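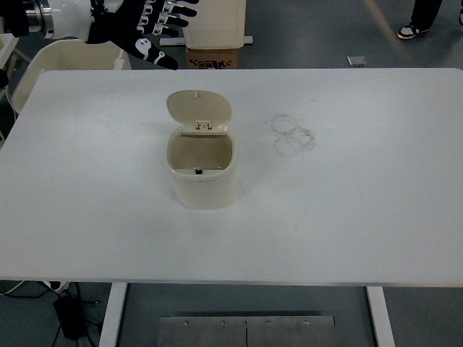
Posting the reset rules we agreed for tabletop lid tasks at Kaseo. Comments welcome, Fitham people especially.

1/ The start state is written down before the first run. Lid open or lid closed, one or the other. "Either" is not a start state.

2/ Hand stays clear of the object until the operator calls start. Hovering is fine, contact voids the run.

3/ Feet behind the line while the arm is powered. Nelly Zapata wants this at 40 cm past the table edge. I would go further.

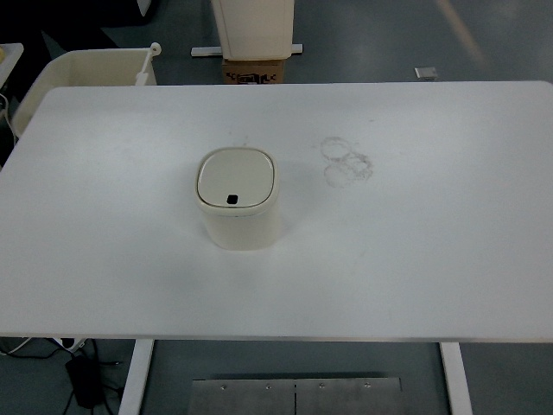 4/ Marks on the tabletop: clean them or log them, but do not do it halfway through a set. We had to split one set of 33 runs over this.

5/ Power bricks and cables under the table get checked every 6 runs. Draft said "regularly". Struck.

Open item: who signs off a voided run. Sunita Chaturvedi has the wording. Next revision in October.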